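The Yellow One Goes Last

Krystyna Malinowski had wanted to work with blocks since she was four, and at thirty-one she finally got to, which she thought was the best joke life had ever played on anybody. Red block, yellow block, a square of black on a wooden table. She could have kissed the planks.

"Put the red one by the square," she said into her sleeve, the first morning, practicing. There was no microphone in her sleeve. She just liked saying it.

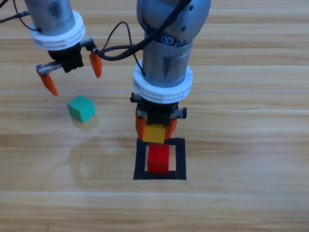
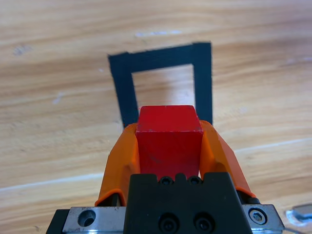
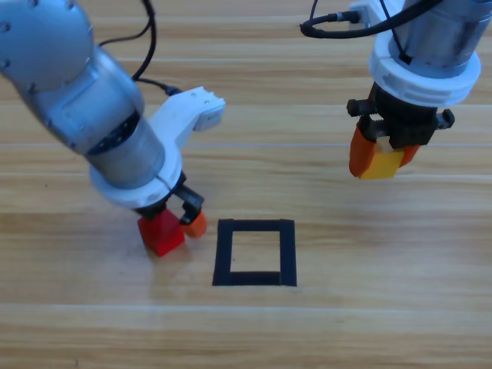 Her grandmother had kept a box of cubes under the stairs in Flarndale, painted ones, the paint gone soft at the corners from three generations of being chewed, and there was a game that went with them. You drew a square on the floor with whatever you had (chalk, string, a belt once) and you took turns bringing a block to it. That was the whole game! Nobody kept score. But there were rules, and the rules were serious, and the first rule was that you couldn't put a block down until you had said where it came from.

"This is the red one," her grandmother would say, holding it up by its sides with two fingers, "and it comes from Idska, where the roofs are."

And Krystyna, lying on her stomach with her chin on the rug, would say, "How many roofs?"

"Two thousand."

"Are they all red?"

"All but the baker's. He couldn't make up his mind."

Then down it went, and it was Krystyna's turn, and she had to have an answer ready. She was never short of one. Her blocks came from the moon, from the bottom of the Detar, from inside a horse. The Detar was the river behind the house, and not much of one, but in the game it was so deep that the fish had to carry lamps. Her grandmother accepted all of this with a nod. What she didn't accept was a block from nowhere. "I found it" was not an answer. You took it back to the box and thought harder.

The yellow one always went last. Krystyna never asked about that when she was small, in the way you don't ask why soup comes before dessert. Yellow went last, and whoever had it got to finish the town, and the story you told for it had to have everybody in it.

The box disappeared when the house was sold. Her uncle Tomaszewski (he was her mother's cousin, really, and everyone including his wife called him by his last name) swore he had put it in the truck. He had put 60 jars of plum jam in the truck. He had put in the ironing board, a sack of clothespins and a framed picture of a goat. He drove 70 miles in the rain with the goat on the seat beside him, and when they unloaded there was no box of blocks, and he stood in the driveway and went through his pockets as if it might be there.

So now it was January, and there was snow up to the windowsills, and Krystyna had a table.

Oh, it was a lovely table. Long pale planks with the grain running side to side, some of them honey colored, some almost the color of toast. She had noticed on the second day that if you followed one of the seams with your eye from left to right, slowly, it looked just like the Detar from the top of the hill in dry weather. After that she couldn't stop seeing it. The river went here. The house would have been there, a bit above it. And the square was the town.

She started telling the stories again without exactly deciding to. She did it under her breath at first, while she wrote down the time and the color on her sheet. Red, 9:40. It comes from Idska, where the roofs are. Red, 9:52. It comes from the inside of a stove that was left on over Christmas. Yellow, 10:05. It comes from – and there she always stopped, pencil up, with the story half open in front of her like a door.

"Comes from where?" said somebody behind her.

It was the woman from the next room, the one with the big green scarf. She had a mug in each hand and had clearly been standing there a while.

Krystyna went red herself, right up to the ears. "It's a game," she said. "It was my grandmother's. You have to say where the block comes from before it goes down."

"And where does the yellow one come from?"

"I don't know. It has to have everybody in it. I was never any good at that part, she used to do it for me."

The woman put one of the mugs down by Krystyna's elbow and pulled a stool over with her foot. She looked at the table for some time. Outside a plow went by, and the window hummed.

"Who's everybody?" she said.

And Krystyna told her! She told her about the baker and his roof, and the fish with their lamps, and the horse, who had been very patient about it all. She told her about the jam. She put in Tomaszewski driving through the rain with the goat, and how he still called every winter to say he had looked in the garage again. She got the hill in, and the stairs, and the 1,778 steps from the church door to the kitchen, which her grandmother had counted out loud one Easter in tight shoes and never forgave. It took so long that the coffee had a skin on it by the end.

"So it comes from there," said the woman. "From the kitchen."

"From under the stairs," said Krystyna. "You have to be exact."

"From under the stairs, then."

Krystyna picked up her pencil. She wrote down yellow, and the time, and then in the narrow column on the right, where she was only supposed to put remarks, she wrote it in very small letters so it would fit.

"Now you," she said. "Red one. Where's it from?"

The woman in the scarf opened her mouth and shut it again.

"I found it?" she said.

"Nope," said Krystyna, delighted. "Back in the box. Think harder."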